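Sondlow Tableware Pack
Simulated wrist-camera episodes for grasp research, from the Nambiar group at Skondthorpe

Version 2, released 23 April 2026
Category: Simulation data and scenes
License: Research and teaching. Commercial terms on request.
Ships as: Download, or a drive in a padded envelope for people whose network has opinions.

Overview

Sondlow is a set of simulated tabletop scenes and recorded grasp attempts built to answer one rather narrow question: can a policy learn to pick up a bowl by its rim if it never gets a decent look at the bowl? Most grasping work gives the robot a nice view from above, with the crockery laid out like a catalog. Sondlow gives it a view from the wrist, where the gripper takes up a good share of the picture and the bowl gets whatever is left over.

The pack contains 37 scene layouts, the object models that go in them, the recorded episodes, and the evaluation script we used for our own results. It also contains a readme that several people have told us is too long. We have since made it longer.

What it was built for

The method behind the pack is called rim-first grasping. A conventional planner estimates the full pose of an object, works out where the middle is, and approaches. Rim-first skips the full pose. It looks for a stretch of curved edge, fits a short arc to it, and brings one finger inside the arc and one outside. The policy is free to be completely wrong about what the rest of the object is doing, and frequently is, to no ill effect.

In our February runs, the rim-first policy completed 29 of the 37 layouts. The full-pose baseline, given the same wrist view and the same training budget, completed 26. We would have liked a bigger gap. We did consider dropping the layouts where the baseline did well, for almost as long as it takes to type that sentence.

The gap sits almost entirely in layouts where the bowl is leaning or on its side. With bowls standing upright, the two methods are close enough that you should pick whichever one your lab already has running. 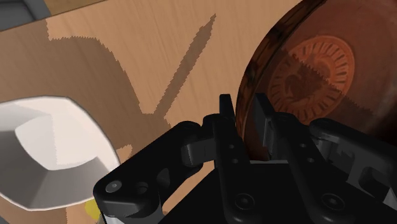
Does the pack work with grippers other than the default one?
Any parallel-finger gripper with a standard joint description can be swapped in, but the recorded episodes were all made with the default model, so you will need to generate new ones before training.

Scenes and objects

The tables have wood-grain tops. Objects are mostly bowls, cups and pots, in glazes that run from plain white to a dark glossy brown with an emblem pressed into it. The emblem is deliberate. Early policies fitted arcs to anything circular, and a stamped ring is a very convincing rim if you are a small neural network. Scenes with decorated pieces remain the hardest in the pack and the most entertaining to watch in replay.

Objects are placed by dropping them from a low height and letting the physics settle, then rejecting any layout the arm can't reach. This produces arrangements no sensible person would leave on a table. Anyone who has shared a kitchen will find them familiar.

Shadows

Shadows from the arm and gripper are rendered at low resolution, and it shows. The edges come out in steps. We tried a softer setting in version 1 and found that training took far longer while the success rate stayed where it was, so the steps are back.

They do have a cost. A jagged shadow line crossing a curved surface can be mistaken for an edge, and the arc fitter will sometimes chase it across the glaze with great confidence. The pack includes a switch to turn arm shadows off altogether. Use it to find out how much of your failure rate is shadow. Don't use it for the numbers you publish, or at least say so when you do.

What each episode includes

Wrist camera color and depth
Joint positions and gripper opening
Object poses at every step, for scoring only
Contact events between fingers and objects
Outcome label: held, dropped, missed, or "other"

The "other" label was meant to be temporary. It covers cases such as a cup being carried off on the back of a finger linkage, which the script can't bring itself to call held.

Known limits

Friction is the same for every glaze. Real glazes differ a good deal, and a policy tuned only on Sondlow will grip a slick pot as if it were a flowerpot. The optional Brivthorpe add-on varies friction by object and is recommended for anyone planning to move to hardware.

Nothing in the simulator breaks. Squeezing force is logged but has no consequences, which has given our policies a carefree attitude toward ceramics. Set a force ceiling before you go near a real bowl. We keep the ceiling in the config file under a heading in capital letters, for reasons you can guess.

We make no claim about transfer to a physical arm. The published result is a simulation result, and the hardware study is still in progress.

Changes from version 1

Arm shadows restored to the low-resolution setting
Decorated object models added
Contact events now recorded for finger linkages as well as fingertips
Fixed a fault that let one pot sink slowly into the table, which two of our own baselines had learned to wait for

Because of that last item, version 1 and version 2 scores should not be compared. Please rerun.

Ordering

Academic groups can request the download through the Skondthorpe data desk using an institutional address. Drive orders are charged at the cost of the drive and postage. State which simulator build you use, and whether you want the Brivthorpe add-on in the same shipment. Replay files for the failed layouts are included by default and can be left out if disk space is tight, though they are the part most people open first.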